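The Second Leg

The Flarnska club had been founded, according to its own website, to bring joy to the estuary. I had held a season ticket there for six years and was still waiting to be shown any.

We had lost the first leg away at Prindell by two goals, which the manager described as a platform. He had described the relegation as a platform as well. If you had stacked up all the platforms he had found for us since he arrived you could have watched the match from the top of them, and saved yourself the admission.

I went anyway. My brother had the seat next to mine and he believed in things. He believed in the new left back, who had come from Kerley on loan with a bad knee and a good haircut. He believed that the November rain suited us. It had rained on our last three home games and we had lost two of them, but he said those were the wrong sort of rain.

"They'll sit back," he said. "They've got a lead to protect."

"They sat back last time," I said. "They scored twice sitting back."

The board gave the attendance as 667. I looked along the East Stand and wondered if they had included the ball boys. The man in front of me had a flask and a radio, and was listening to a different match.

For the first half hour we passed the ball sideways with great care. The programme had a long piece in it about our new style, written by somebody who had obviously been on a course. It said we now built from the back. I could see the back perfectly well from where I sat, and we were certainly there. The building had yet to get planning permission.

Then the left back hit a cross that was meant, I will swear to this, for the far corner flag. The wind got under it. Their goalkeeper came, stopped, went back, and watched it drop in behind him. My brother was on his feet with both arms up before I had worked out what had happened.

"He meant that!"

"He's got his hands over his face," I said.

"He's overcome."

At half time the chairman came out on the pitch in his good coat and told us that Echeverri, the firm that had its name on our shirts, had agreed to pay for a new roof on the away end. He had told us the same thing the season before, with a drawing. There was some clapping, mostly from the away end.

The second half was better, which made me uneasy. You can get used to a bad team. You know when to look at your phone. Now I had to keep watching, because the boy on the right wing had found out that their full back couldn't turn, and he kept going past him as if he were paid by the trip. In the 80th minute he went past him again, was tripped, and the referee pointed at the spot.

My brother couldn't look. He put his head down between his knees and asked me to tell him.

The captain took it. He took it the way he always did, with a run-up that began somewhere near the halfway line and a small stutter at the end of it that had never, to my knowledge, fooled anyone. The keeper stayed on his feet. The ball went in off his shin.

"Well?" said my brother, from the floor.

I thought about telling him we'd missed. It would have been kinder, with extra time coming. There were 300 from Prindell behind that goal and they had gone quiet, and the man with the radio had taken out his earpiece and turned round to see who was making all the noise. It was me, I'm sorry to say.

"Two-all on the night's business," I said, sitting down. "They'll only go and lose it now."

"You shouted," said my brother.

"I coughed."

He unwrapped a sandwich and gave me half, and we waited for them to kick off again.

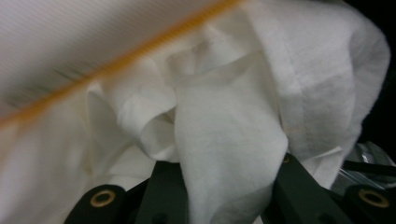
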